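Plate (tableware)

A plate is a broad, shallow vessel, usually flat or slightly concave, on which food is served or from which it is eaten. Plates are made in ceramic, glass, metal, wood, plastic and moulded plant fibre. The word is also applied to ceremonial and decorative pieces of the same form, and as a mass noun ("silver plate") to household articles in precious metal.

Form

Most plates consist of a well, a lip and a base. The well is the lower central area that carries the food. The lip, also called the rim or flange, is the raised outer part; it may be wide and nearly level or narrow and steeply turned up. A plate without a distinct lip is known as a coupe plate. The base normally carries a foot ring, a low ridge that lifts the body off the table and takes the wear of stacking. On glazed ware fired upright, the contact surface of the foot ring is commonly wiped free of glaze before firing so that the piece does not fuse to the kiln shelf.

Round plates predominate because they are easily formed on a wheel or rotary press and because they shrink evenly in the kiln. Square and oblong plates are more liable to warp at the corners and are usually given a thicker wall.

Sizes

There is no single international size for any class of plate. The Rormont pattern, a hotel range introduced by the Fanell pottery, is typical of commercial ware: the dinner plate measures 295 mm across and the bread plate 173 mm. Domestic dinner plates are often somewhat smaller, and older cupboards may not accept the larger hotel sizes.

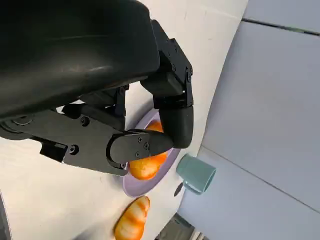
An object on a plate.

Manufacture

Ceramic plates are made from earthenware, stoneware, porcelain or bone china bodies. In the traditional method, known as jiggering, a slab of plastic clay is laid over a rotating plaster mould that shapes the upper face, while a profiled tool cuts the underside. Larger factories use roller-head machines or isostatic pressing, in which dry granulate is compacted under pressure in a flexible die. Pressed plates leave the die nearly dry and can go to firing with little further handling.

Earthenware is generally given a higher biscuit firing followed by a lower glaze firing. Hard porcelain is treated in the reverse order. Decoration may be applied under the glaze, in the glaze or over it – overglaze colours offer the widest palette but are the least resistant to dishwashing.

At the Treloar works, plates were dried on open racks until the plant was fitted with 4 tunnel dryers. The change reduced drying losses, and the racks were later kept for oval dishes only.

Wear and testing

The common faults in service are edge chipping, metal marking and crazing. Metal marks are grey lines of cutlery metal left on the glaze and can usually be removed with a mild abrasive. Crazing is a network of fine cracks caused by a mismatch in thermal expansion between glaze and body. It may appear long after purchase, especially in porous bodies that take up moisture.

A comparison of canteen stock at Zinmont, dated 21 April 2021, recorded about 29 per cent of withdrawn plates as chipped at the lip. Rolled-edge designs, in which the lip is thickened at its outer margin, are favoured for such use.

See also

Bowl
Charger
Saucer
Trencher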